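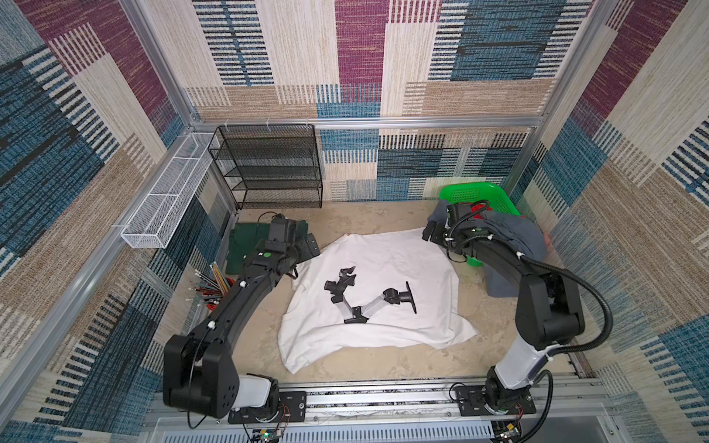 Will a machine tidy your desk by next year? Not at any price you would want to pay, and not without someone standing behind it.

I went to the Nirmont open day with a train ticket I had paid for myself and a low opinion of open days. The firm has the upper floor of a former dye works in Zusside, up two flights of stairs, and it had put out coffee, name badges and a banner promising "hands for every home". There were 16 of us on the afternoon tour. Most were buyers from hotels and care homes, people who fold and sort for a living or pay others to do it.

The pair of arms we had come to see work in a booth walled with printed fabric in plum, teal and cream, the sort of thing you might find on a bus seat. A monitor mount lay folded up on a crumpled white cloth, with a cup of coloured pencils over by the left wall and more cloths at the back. One gripper hung above a corner of the white cloth while the other reached over a grey one trailing out of a green basket.

Gerrit Verhoeven, who runs the demonstrations, told us the aim was to clear the floor of the booth. He was good company and did not oversell it. When a woman from a hotel group asked how long a clear-up took, he said 18 minutes on a decent run. She wrote that down and underlined it.

I asked what happened on a run that wasn't decent.

"We stop it and start again," he said.

Cloth is the hard part, apparently. A cup stays the shape of a cup. A cloth takes a new shape every time it is touched, and the software has to work out afresh where its edges have gone. Verhoeven says the system has been through 1,000 practice attempts since January. He had no figure for how many ended well, or none he would share with a room of strangers, and I think those are the only numbers worth travelling for.

Eugeniusz Kaczmarczyk was more forthcoming. He looks after the electrics and had been left by the coffee to field questions. The arms are the easy bit, he told me - it's the wiring that gives out, and the cable ties are there because cables that flap get caught. He thought a home version was a long way off. He then asked me not to make that the headline, so I haven't.

There is a paying customer, or nearly. Grabowska, a linen hire company, has agreed to a trial of 2 machines under the product name Jutach. Its depot handles flat sheets of known sizes, which sounds a far better match than anybody's living room. I would have liked to hear more about that and less about hands for every home.

The brochure gives no price. I asked twice, and was offered a tote bag.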